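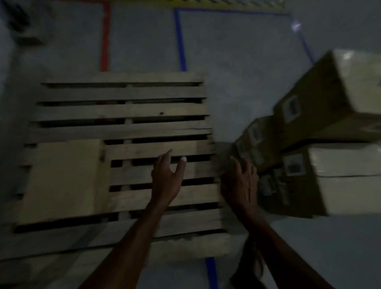 Ľudovít Hubáček wrote:

> The Rellidel order went out on two pallets in June and one of them
> leaned by the time it got there. Four cartons to a layer, straight
> columns, no interlock. Do we want to change the pattern before the
> next lot, or just wrap it tighter? Somebody at Lacroix told me
> columns are stronger than brick pattern and I don't know whether to
> believe it.

September 2021
Posted by: Tuvby packing list

Lacroix is right, up to a point. Most of a carton's strength is in its corners. Stack corner on corner and the weight goes straight down. Turn every other layer and the corners end up sitting on the middle of the box below, where there is nothing but a flat panel. The stack holds together better sideways but carries less.

I would keep the columns and look at the first layer instead. On the pallet that leaned, the bottom cartons were a good inch out of line with each other, and every layer on top copied the mistake.

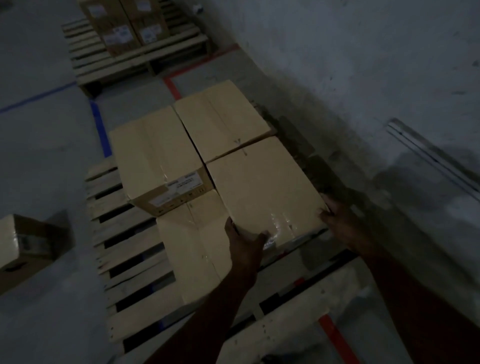 Set the first four as a two-by-two block and push them together until the sides touch. Do it with both hands on opposite corners of the carton — if you shove from one side only, it turns and opens a gap at the back. Once the block is square, leave it alone and build up from there.

A few other points while we are at it:

Nothing should hang over the deck. An overhanging carton has lost the support under one wall, and that wall is the first to fold.

Check the pallet before you load it. The used ones we get from Jinden vary a lot. A split board in the middle I can live with, but if an end board is loose, put it aside.

Labels face out where they can be read after wrapping. Rellidel sent back a query on order 1575 only because the label was on an inside face and they had to cut the wrap to find it.

As for wrap, start low and catch the pallet itself with the first turns. Tighter wrap on a crooked stack gives you a crooked stack that is hard to unwrap.

The next lot is order 793, and it ships on the 19th. I can be at the dock in the morning if you want to go over the first pallet together.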